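Noven side table review: a small square table that has earned its corner

We have been through a fair number of small tables at home. The last one had a glass top that showed every fingerprint, and the one before that wobbled whenever the cat walked under it. So when the Noven came up in the Medina spring range I was mainly interested in two things: whether it stood still, and whether I would have to wipe it every day.

I have had it since September. It sits against the wall by the reading chair, where it holds a mug, a library book, the post and whatever else gets put down in the evening.

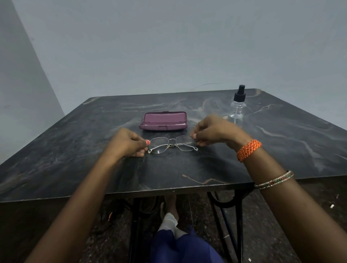
Bronwyn Stubbs
Furniture and home reviewer

Delivery and assembly

The table came in one flat box, which one person can carry up a flight of stairs if they take it slowly. Inside were the top, four legs, a cross brace, a bag of bolts and a hex key. The instructions are a single folded sheet of drawings with no words. They are clear apart from step four, where the brace can go on upside down. I did this. If the bolt holes don't line up with the legs, turn the brace over and try again.

Leave all the bolts slightly loose until the table is standing upright, then tighten them in turn. The hex key is short and hard on the fingers. If you own a longer one, use that.

Size and stability

The top is 600 mm each way. That is large enough for a dinner plate and a glass with room left over, but two people eating from it would be knocking elbows. It is a bit lower than the arm of our chair, so I have to reach down for my tea. People with a low sofa will find the height about right. I would have liked a taller version.

It stands very well. Our floorboards are uneven and two of the feet have screw adjusters, which took care of it. After several months I have had to retighten one bolt. There is no wobble when I lean on it to get up.

The surface

The dark marble pattern was the part I was least sure of. I had expected it to look flat and printed, and close up you can tell it isn't stone, but from a normal sitting distance it is perfectly pleasant. It also hides crumbs and dried water marks far better than the glass did. It does show dust in low sun. A quick wipe with a damp cloth twice a week is enough.

I tried the usual things on it. Black coffee left overnight came off with warm water. Red wine left for an hour did the same. Candle wax needed lifting with an old bank card and then a little washing-up liquid. A hot mug straight from the kettle left no ring, but I wouldn't put a pan on it, and the maker's sheet says not to.

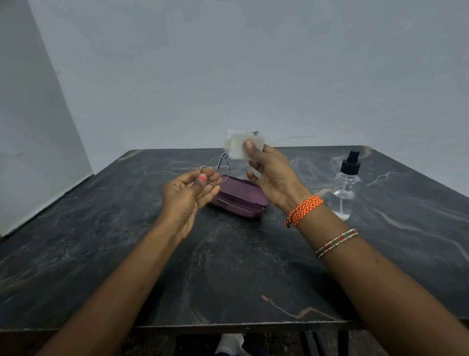

Scratches are harder to judge after one winter. Keys dropped on it have done nothing. A plant pot with a gritty base, dragged a few inches, left a faint line that I can find with a fingernail and can only see from one side. Felt pads under anything heavy would be sensible.

How it compares

The obvious alternative is the Rilluvska, which is lighter and has a shelf underneath. My sister-in-law, Wenche Holmgren, has had one for a couple of years and likes the shelf, though she says the white top has yellowed where the lamp stands. The Stestine is better made than either and has a proper timber top, but it costs a good deal more and needs oiling.

Price and verdict

I paid £125 including delivery. For that I think it is good value, mostly on the strength of how solid it is. The guarantee lasts 2 years and covers the frame but not the top, which seems mean given that the top is what gets used.

Good points: steady on uneven floors, easy to clean, stains come off.

Less good: fiddly brace, slightly low, no shelf, top left out of the guarantee.

I'd buy it again for the same corner. If you need storage as well, look at the Rilluvska first, in one of the darker colours.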